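Evevdale 422 Worktop Oil
Clear finish for bare or previously oiled timber

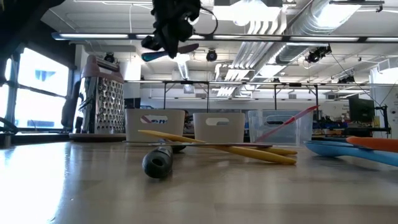
Supplied in 2 litre and 5 litre tins. The oil is solvent-free and dries to a satin sheen. Sand bare timber along the grain, remove all dust and apply thinly with a lint-free cloth. Wipe off any surplus after 20 minutes – oil left standing will dry tacky. Two coats are needed on new worktops, three next to sinks.

Not suitable over varnish or wax. Do not apply below 5 °C. Lay used cloths flat outdoors to dry before disposal.

Stocked at Jurport and Villanueva. Trade orders by the pallet from Jurport only.

Data sheet revised 11/2/20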